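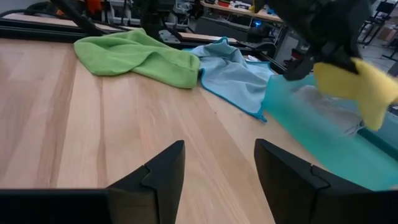 What is a microfiber cloth?
A cleaning cloth made from very thin synthetic fibers, usually polyester mixed with polyamide, which is used for dusting, wiping and drying.

A microfiber cloth is a household textile sold in many sizes, from small squares for eyeglasses to large towels for drying cars. The word "microfiber" refers to the thickness of the fiber and says nothing about the shape or the color of the cloth. Cloths for home use are often sold in mixed packs with bright colors.

Material and structure
The fibers are finer than a human hair. In many cloths they are also split during manufacture, so that each fiber gets small edges and gaps. Dust and grease stay in these gaps, and water is drawn into them. The surface can be smooth, waffled or looped like a terry towel. Looped cloths take up more water, while smooth ones are preferred for glass.

Parts of the cloth
The edge is normally hemmed or overlocked, sometimes with a thread darker than the cloth itself. Many cloths carry a small sewn label with washing instructions. Some users cut this label away before the first use, because a stiff label can leave fine marks on polished surfaces. A lime-green cloth with a white label at the hem shows the usual arrangement.

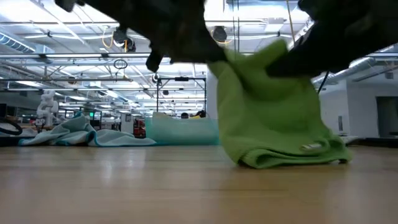 Color coding
In many homes and workplaces each color is kept for one kind of task. There is no single rule for all countries. In the household guide of Gemechu Hadgu, yellow is for the bathroom sink, green for the kitchen, blue for windows and gray for floors and shoes. The Kassab laundry handbook uses a different order and gives green to dining tables.

Washing
Microfiber is washed apart from cotton, which leaves lint on it. Fabric softener is avoided, as it covers the fibers and makes them less absorbent. Drying in air or at low heat is recommended.

Storage
Clean cloths are kept folded, rolled or simply loose in a container. Folding in thirds is common for large towels, and rolling is suitable for small cloths. A low plastic bin is practical on a shelf, and if its sides are translucent the colors can be recognized from outside. The gray cloth on the rim of the teal bin is bunched, and a second gray one lies rolled beside it.
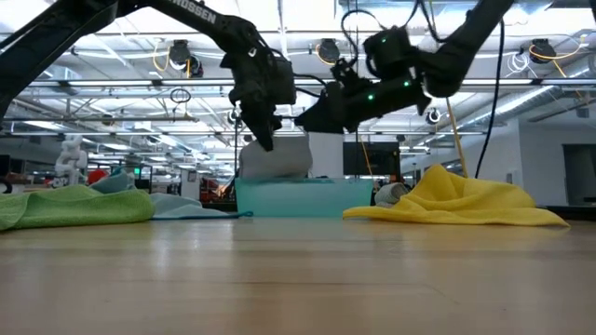
Loose storage needs more space than folding, but it is quicker and does not harm the fibers. Used cloths should have their own container, so that dust does not pass to the clean ones. A closed lid is not advised for damp cloths.

See also
Terry cloth
Dish towel
Laundry sorting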